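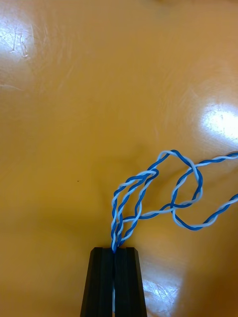

# Speaker notes: keeping the wire cell honest

Ermira Golob, Fovunik, maintenance track. Slot is short, so skip the company slide.

**Opening**

- Say who I am: I look after the cable handling cell at our Ornerby site. I didn't buy it and I didn't write the software.
- The supplier's pitch was that the cell "adapts to the material". Ask the room who has heard that sentence. Wait for the groan.
- My position for this talk: the adapting gets done on my bench with a feeler gauge. Happy to be argued with at the end.

**What the cell does**

- One arm, a two-finger gripper, a camera at the wrist, a bench. It picks up twisted pair and presents it for routing.
- Twisted pair is a rotten thing to pick up. Two insulated conductors wound round each other, so the width between the fingers changes with where on the twist you land. Blue and white in our case.
- It also loops back over itself. Close on a bundle and you may have one run, you may have three. The gripper reports "object held" either way. Repeat this, it matters later.

**Fingers**

- Ours are black, faceted, flat across the tips. Flat tips are fine for a block. On wire they give you one pinch point and the rest of the cable swings about as it likes.
- Nulholm sold us a "soft touch" tip set. We ran it for two weeks and took it off. The grip may well have been gentler. It was certainly harder to keep square.
- Check for daylight: close the fingers on nothing, lamp behind, look down the seam. If the gap is wider at one end, the fingers aren't parallel and no amount of force setting will save you.
- Slacken both screws on the finger, close on the shim, tighten a bit at a time, alternate sides. Don't do one fully and then the other. (I did this for months.)
- Wipe the tips with a dry cloth. Solvent is in the manual. I've stopped using it and will not claim to know if that made a difference.

**Force setting**

- The default profile came out of a test report with a big number on the cover: 1428 picks without a drop. Ask what they were picking. I asked. Short straight lengths, laid out singly.
- Start low and come up until the wire stops sliding. Then inspect the insulation under a glass. A mark you can feel with a fingernail is too much.
- We keep ours at 13 on the controller's own scale. Don't write this down as a recommendation, the scale has no units and yours will be different.

**The bench top**

- This took longest to sort out and it's the least glamorous part of the talk.
- A shiny orange-brown top under overhead lights gives bright patches, and every old scratch shows up inside them as a thin pale line. White conductor, pale line, bright patch. You see the problem.
- Nghiêm Systems offered us a new vision licence. I offered to move a lamp. We are still arguing, but the lamp was cheaper.
- Matt mat is the obvious answer. Wire drags on ours, so I'm not fully sold on that either.
- Exposure: lock it. Auto exposure chases the glare as the wrist moves.

**Routine, as it stands on 2023-06-02**

1. Start of shift: wipe tips, daylight check, one pick on a test length.
2. Every 200 picks: look at the insulation on the last piece.
3. Weekly: finger screws, wrist camera bracket, cable strain relief behind the gripper.
4. After any knock, however small: all of it again.

**If somebody asks about uptime**

- I don't quote a figure. Ours counts "object held" as a success, see above. Until July, when we start logging what was really held, I don't trust it.

**Close**

- Put up the shim drawing, leave it up during questions.
- Printed copies are in the blue folder by the door.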